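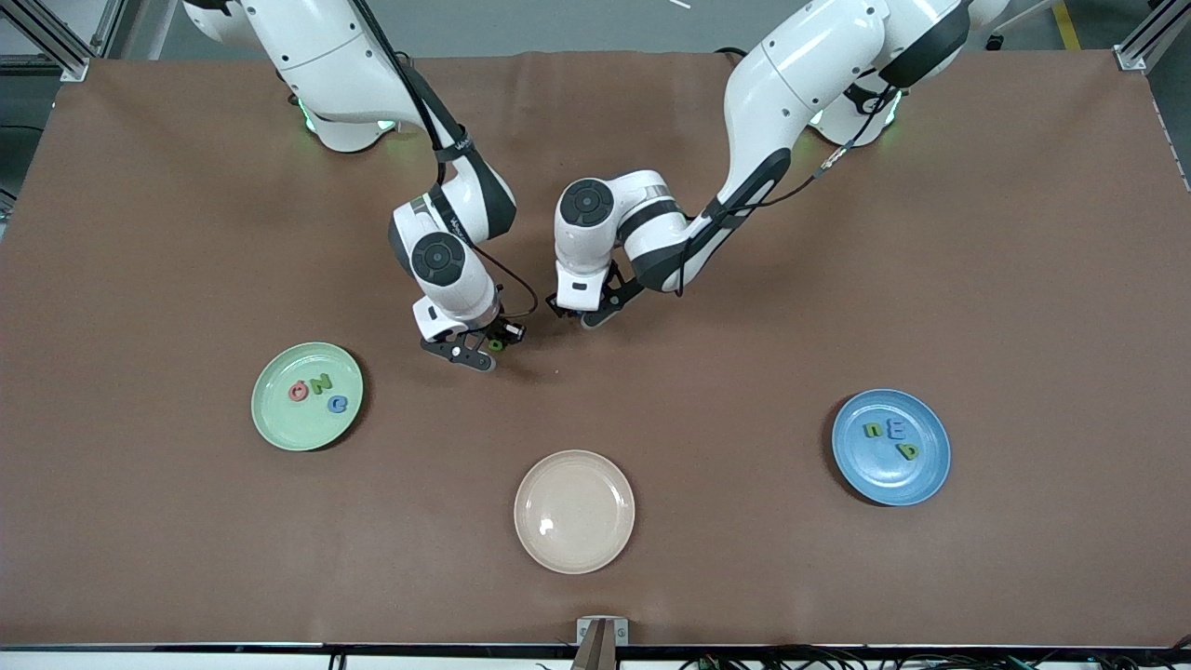
Losing my patience with the right arm on this cell and I'd like a second opinion before I start swapping parts. Two arms, one table, foam letters sorted between plates. The right gripper closes on a letter and reports a good grip, then somewhere on the way across it throws a "part lost" fault and the whole cell stops. The letter is still in the fingers when I walk over. Left arm runs the same program mirrored and never does it. The cable on the right arm runs down the outside, with a strap near the elbow and a loop down to the wrist, and that is where I'd look first, but the integrator (Noden) says it's the fingertips and wants to sell me a set. I'm not convinced. What would you check?
– flangeface

beltska_refugee wrote:
Fingertips. Foam is squishy, so the gripper closes to a width, the foam gives a bit more, and the controller decides there's nothing there. We had this on a Beltska line with sponge inserts. Open up your "part present" window and see if it goes away.

flangeface wrote:
Already widened it. Same fault, same part of the move. And if it was the foam, why wouldn't the left one do it? Same letters, same tips, fitted by the same guy.

beltska_refugee wrote:
"Same tips" fitted when? Tips wear. Swap left and right and then tell me it's the cable.

Pieter Sithole wrote:
I'd hold off on both theories. At what point of the move does it fault? If it is always when the wrist turns, I'd agree with the cable. If it's random, I would want to see the log before believing anybody, Noden included.

flangeface wrote:
Pulled the log. 23 faults since the last service, every one of them with the wrist past halfway. Cycle counter says 969 since that service, so it isn't every pick, which is what makes it so annoying.

oldrelay wrote:
Strap's too tight. Seen it over and over. People cinch it so it looks neat, then the only part that can flex is the bit going into the connector. Power down, lock it out, undo the strap, put the arm at its worst wrist angle BEFORE you strap it again. Leave enough that you can lift the loop with one finger.

beltska_refugee wrote:
And then it snags on the other arm. Those two grippers work close together. I wouldn't leave a big floppy loop down there on the word of a guy who hasn't seen the cell.

oldrelay wrote:
Didn't say floppy. Run it at slow speed with a hand on the stop and watch the loop the whole way. If it gets near the other wrist, take some back.

Pieter Sithole wrote:
Swap the tips too – it's a few minutes with a hex key and then at least that argument is over. But do one thing at a time, or you won't know which one fixed it.

flangeface wrote:
Update, October 15, 2019. Swapped tips left to right first, to keep beltska_refugee happy. Fault stayed on the right arm. Put the tips back, undid the strap and found the jacket flattened under it. Re-strapped with the wrist turned all the way over, checked the clearance at slow speed, then ran 500 cycles. No faults.

beltska_refugee wrote:
500 is nothing for an intermittent. A crushed cable doesn't get better when you loosen it. Come back at 2000.

flangeface wrote:
Fair, and I don't trust it either. New cable is on order from Siston and goes in when the cell is down in November. Noden's answer, for the record, was that I should still buy the fingertips.

oldrelay wrote:
When you do the new one, mark the cable where the strap sits with a paint pen. Then you can see if it's creeping.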